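**Oltport Swap Shelf – questions we keep getting**

**What is it?**
Free office and school supplies, upstairs at the Gallardo building. Take what you need, drop off what you don't. No sign-up.

**When are you open?**
3 to 6 pm on school days. Closed all of October for the move – new door is on the Skadby side, ring twice.

**What do you take?**
Paper clips, binders, pens that write, unopened printer paper, staplers. Clips and pins need to be in a closed box please, loose ones end up in the carpet.

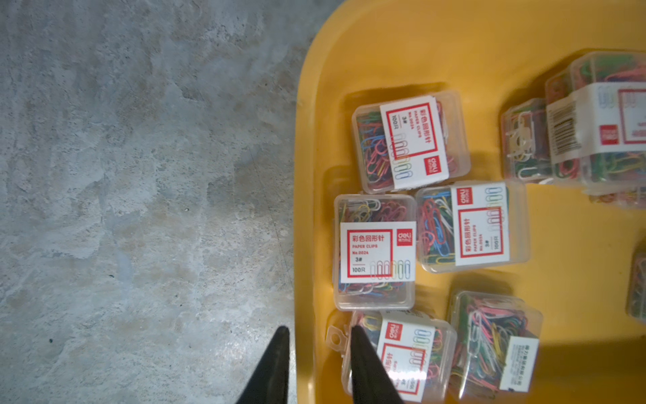 Telma Zapata wrote in to ask if half-used notebooks are ok. Her kids tear out the first ten pages and the rest is fine. Yes, bring them, just pull the ragged bits off the spiral first.

**What don't you take?**
Ink cartidges. Old phone books. Anything with a plug – the Hulbridge depot does those.

**Is there a limit?**
6 items per visit, 900 sheets of paper counts as too many. Teachers can ask for more, email first and say which school.

**Can I reserve stuff?**
No. Tried it last year, shelf was full of bags with names on and no one came.

**Do you deliver?**
Only to the Skadby schools, and only when Ximena Herrera has the van. Ask her, not the front desk.

**How do I reach you?**
Leave a note in room 116 or use the form. Replies take a few days, sometimes more in teh fall.

**Do you need money?**
Shelving for the new room is $600. Jar is by the door.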